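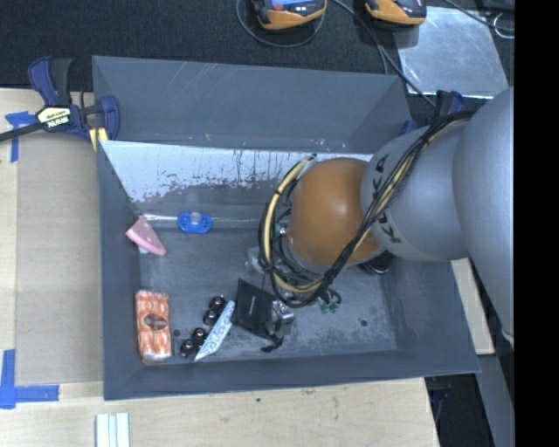

Damness Bin Picking Collection Cell

Grasp examples for learning systems, gathered on a real arm in a real bin. Sold as a full cell or as hours on one of ours.

What you get

Open gray bin, sloped walls, clamped to the table so it doesnt walk. Arm reaches in from the side. Cables tied along the arm, check the ties before every shift.

Mixed small items, no two bins alike. Shiny stuff, black stuff, clear wrap. A pacifier, a cloth pouch, a package in crinkly plastic. Glossy black on a dark floor is hard for most depth sensors, so we keep plenty of it in the mix.

Tape marks on the table for putting things back in the same spot. Use them.

Item sets

Ikia set: 100 household items, hard and soft. Ships in one crate.
Mikell set: 40 items, all reflective or see-through. Slower to collect, worth it.
Bring your own: fine, up to 9 new items per run. Nothing sharp, nothing that leaks.

How a run goes

Load the bin by hand. Close the cell. Start the script. Arm tries a grasp, lifts, logs pass or fail, drops the item back in. Repeat till the bin needs a stir. Operator stirs, restarts, writes the bin number on the sheet.

Failed grasps are kept. Dont delete them, the training side wants both.

What is logged

Fixed camera view before and after each try
Joint positions and gripper state
Result, pass or fail
Item set name and bin number
Operator notes, free text

Files come out one folder per run. Format notes are in the Ait Ali reader, included with the cell.

Options

Second fixed camera
Spare bin, same size
Extra rim clamps, pair
Handheld start/stop box, 79 inch cable

Before you order

Table has to be flat and bolted down. Clear space on all sides of the arm, fence or scanner per your own site rules. We dont supply the arm controller license. Arm is qouted seperately, tell us if you already have one.

Lead time

Orders in by 27 November 2019 ship in December. After that, ask. Hours on our own cell are booked by the half day, send the item list with the request.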